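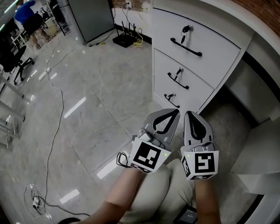 Week 5 – Teaching by doing it yourself
Notes by Vesna Jurić

Last week we looked at remote control, where you sit at one arm and a second arm copies you. I like it for teaching because you can feel straight away how clumsy a robot is. It's slow, though, and you need the robot there, switched on and behaving itself, the whole time.

So this week it's hand-held grippers. You hold one in each hand and do the job with them, and the robot can stay in its cupboard. What we keep is the path of each gripper and how far its fingers were open at each moment. The printed black-and-white squares are there so that software can work out where each gripper is and which way it's turned. Keep your sleeves off them, please!

Drawers are our first task, and they're harder than they sound. Pulling a bar handle is fine. Turning a key in a lock with two stiff fingers is horrible (I dropped it over and over in July, and I've been doing this for years). Start with the handles and leave the keys alone until you've got 2 clean runs.

Things people get wrong:

Moving too fast. You know what's coming next and the robot doesn't, so slow down at the moment of contact.

Using a knee or an elbow to shove the drawer shut. It works beautifully for you. The robot hasn't got a knee.

Looking away. If your head camera is pointing at your friend, that run teaches nothing about drawers.

Fixing a mistake halfway and pretending it didn't happen. Keep the run, but mark it as a recovery in the log – we'll want those in week 7.

The Hikik set for this course has 1507 runs in it and you'll find them in the shared folder under Trestance. Watch 3 before you come to the lab and write down where the fingers first touch the handle in each. People disagree about this more than you'd expect, so bring your notes and we'll argue it out.

Reading: chapter 3 of Vidmar, skipping the proofs unless you enjoy that sort of thing.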